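5. Checking the simulation before powering the arms

This section covers the dry run in the simulator. Complete it after the frame is bolted to the bench (Section 3) and the controller boards have been flashed (Section 4). The motors stay unpowered throughout. The only hardware needed is the workshop PC and the Ciltden bus adapter.

The room model supplied with Potora is a combined kitchen and living area. Sebastião Tavares built the first version in May. Leave the furniture where it is. The saved arm poses refer to it.

5.1 Load the model

1. Close any other program using the adapter. Potora will not start if the port is held.
2. Open Potora and select Load Room, then Kitchen.
3. Select Load Robot and choose the Drament two-arm file that matches your frame. The file name ends in the revision number stamped on the base plate. This manual was written for revision 7.
4. Set the control rate to 1000 Hz. Lower rates will load, but the gripper joints oscillate when they reach their stops.
5. Press Reset. The arms move to the start pose and hold.

Note: If the arms drop at reset, the gravity setting in the robot file has been left at the factory value. Open the Bittencourt driver panel, tick Compensate, and press Reset again.

5.2 Check the grippers and the viewpoint

1. Select the head view. The view is locked to the torso model and tilts with it.
2. Set both grippers to Open. A gap must be visible between the fingers of each gripper when it is turned toward the view.
3. Move one arm at a time with the sliders. Start at the wrist and work back to the shoulder.
4. Turn the view until the gripper under test is clear of the furniture.

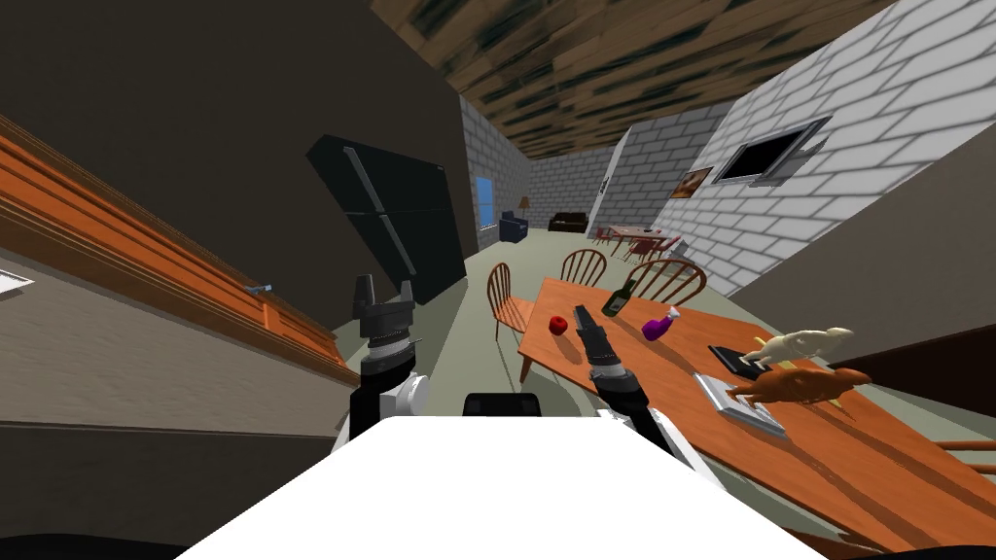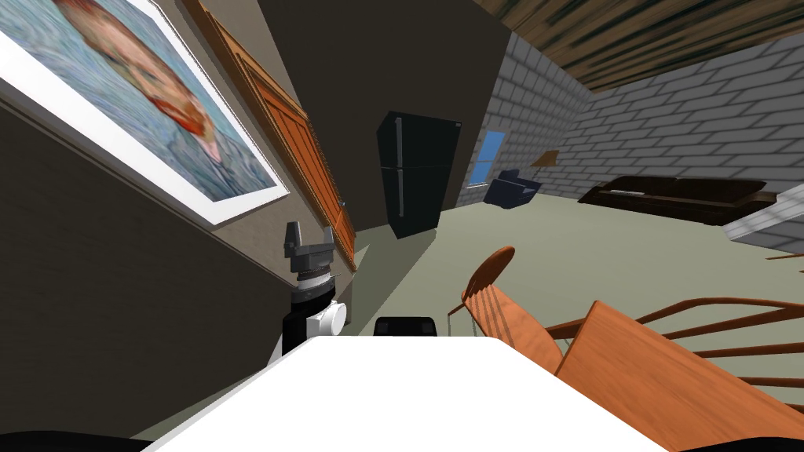 Simulated room, tilted view, with the refrigerator and dining table in range of the view.

Can the dry run be done with only one arm connected to the adapter?

The dry run reads joint limits from the robot file, so a single connected arm is enough. Mark the missing arm as Absent in the driver panel before loading, or Potora will wait for it and time out.

5.3 Check the joint limits

1. Select Limits, then Sweep. Each joint travels to its lower stop, then its upper stop, and returns.
2. Watch the log. A joint that passes its stop is listed in red with its number.
3. Correct the value in the robot file, save, and repeat the sweep. Run 2 clean sweeps in a row before going on.
4. Save the log to the project folder.

CAUTION: Do not copy limits from one arm to the other. The shoulder joints are mirrored, and the signs differ. A copied value will pass the load check and drive the real joint into its stop.

Note: Contact between an arm and the furniture is reported as a warning and does not stop the sweep. Contact between an arm and the torso does stop it. Increase the shoulder offset and start the sweep again from step 1.

5.4 Close the session

1. Press Reset and wait for the hold message.
2. Exit Potora before unplugging the adapter.
3. Enter the revision number and the log name on the build sheet. Talha Rizvi signs the sheet before the motor supply is switched on in Section 6.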